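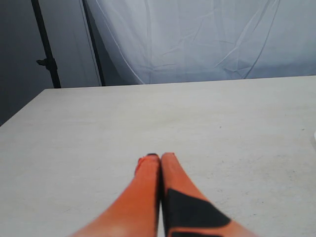 Visit to the Huson Maternal and Child Health Center

Tuesday, November 8, 2022

Members of the Bruden Nursing History Society were received at the Huson Maternal and Child Health Center for its autumn open day. The center has served families in the district as a maternity clinic, a children's ward and, at present, an outpatient service with a small teaching wing. The purpose of the visit was to view the clinic's historical records and to learn how its early work in infant feeding is carried on today.

The party was welcomed by the director, Dr. Ilídio Sequeira, who gave a short address in the lecture room. He spoke of the first matron's insistence that mothers be admitted with their sick children, a practice that met with resistance from the hospital board of the day and was made permanent after a two-year trial. 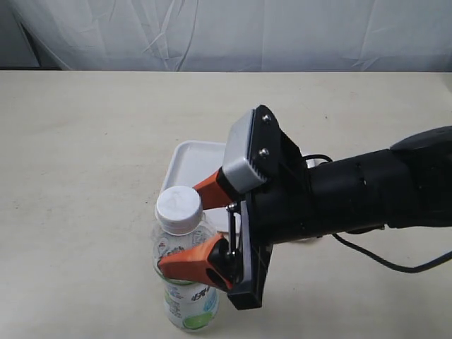
The Records Room

The records room is on the lower floor and is open to researchers by appointment. It holds 951 bound volumes, among them admission registers, ward diaries and the district nurses' visiting books. Kristóf Major, the archivist, had laid out several of these for the party to read.

The visiting books drew the most interest. Each nurse kept her own, and the entries differ a good deal in length and temper. One nurse recorded little more than weights and dates. Another wrote at length about the price of milk, the state of the roads and a disagreement with a local pharmacist that ran through most of one July. Mr. Major explained that the books from the eastern villages are in poor condition and may be handled only with his assistance.

A set of 204 letters from former patients has recently been cataloged. Members were permitted to read a selection. Several of the writers had been treated as infants and wrote many years later to ask what their illness had been – a question the registers do not always answer.
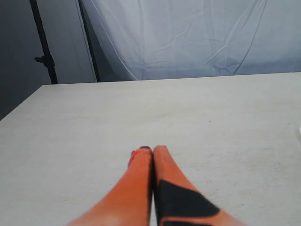

Clementina Henriques

After lunch the party was divided into two groups for a tour of the outpatient service. Ezequiel Cuevas, the senior nurse, conducted the first group through the weighing room, the vaccination clinic and the feeding advice service. He described the clinic's home visiting program, under which every new mother in the district is offered nine visits in the baby's first year. Most accept all of them. Families in the hill villages are harder to reach in winter, and telephone calls are made when the road is closed.

The second group attended a talk on the treatment of malnutrition in young children. The speaker compared the feeding charts used by the first matron with those in use now. The older charts relied heavily on diluted milk and barley water, and the change to present methods was gradual.

Tea was served in the teaching wing. Duarte Bettencourt thanked the director and staff on behalf of the society and presented the center with a copy of the society's guide to nursing records. Members wishing to consult the visiting books should write to Mr. Major and state the village and years required.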